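Stirnura 2 is a field recorder and interview microphone kit for spoken-word production. It is sold by Pristden as a boxed set for podcast makers, radio reporters and oral history projects. The page covers the current version only. Owners of the first version should use the older manual, as the menus and the battery door are different.

## What is in the box

- Stirnura 2 recorder
- 2 handheld interview microphones
- 2 cables, 3 metres each
- 3 foam windshields (one spare)
- Table stand with folding legs
- USB-C lead
- Printed quick guide

Memory cards and headphones are not supplied.

## Recording

The recorder takes two microphones on separate tracks and writes a third, mixed track at a lower level as a safety copy. All three are saved as WAV files in one folder per session. The safety track can be switched off in the Files menu to save card space, but it is on by default and is restored after a reset.

Input gain is set with one knob per channel. The knobs are recessed and have a firm detent at the centre position. There is no automatic gain. A limiter is fitted before the converter and cannot be turned off.

Markers are added with the side button while recording. Each marker is stored in the file header and is read by Tuncer, the desktop editor, and by most other editing programs that support cue points. Pressing and holding the button adds a red marker, used by many producers for a passage to be checked by a lawyer or read back to the guest.

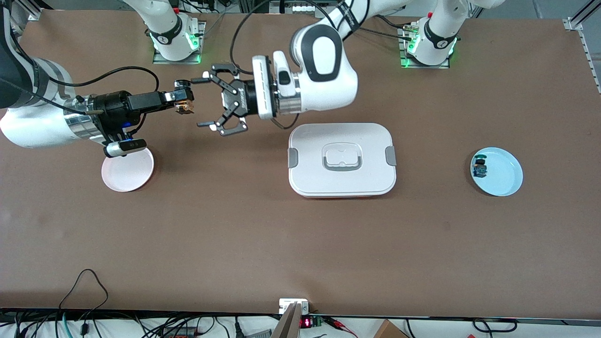 *Two-arm workstation, tabletop view.*

## Handling noise

The microphone capsule is held in a soft mount inside the body. Cable noise is low if the cable is looped once round the hand. Tapping a ring on the grille will still be heard. For interviews across a table, use the stand and place it on a folded cloth if the surface is hard.

The foam windshields are meant for indoor use and light air movement. Outdoor interviews need a fur cover, sold separately.

## Power

The recorder runs on an internal battery, with a rated running time of 17 hours on two channels with the screen dimmed. It can be charged while recording. A charger that hums or ticks will put that noise on the recording, so test the one you plan to use. When the battery falls to its last bar the recorder closes the open file, starts a new one and carries on.

## Specifications

| Item | Value |
|---|---|
| Channels | 2, plus safety mix |
| File format | WAV, 24-bit, 48 kHz |
| Card type | microSD |
| Weight, recorder with battery | 343 g |
| Headphone outputs | 2, separate volume |
| Phone-in recording | By cable only |

## Notes from use

The kit was tried by Canan Duman and Sneha Uniyal on a series of long interviews with former court reporters. Their remarks led to two changes in the present firmware: the screen no longer lights when a marker is added, and the session name can be set before the first take. Nawal Abdelaziz asked for a lock on the gain knobs. This has not been added.

Firmware is installed from the card. Copy the file to the top level, switch on with the marker button held, and wait for the restart. Do not remove the card during this step.

## Ordering and returns

The kit is supplied with a two-year guarantee against faults in parts and workmanship. Foam windshields are not covered. Opened kits may be returned within 17 days if all parts are present.

Spare cables and capsules are stocked by Skillell. Quote the serial number inside the battery door when ordering a capsule, as capsules are matched in pairs. Requests for multiple kits for newsrooms or teaching should be addressed to Styliani Theodorakopoulos in the sales office.

Page last revised Feb 13, 2021.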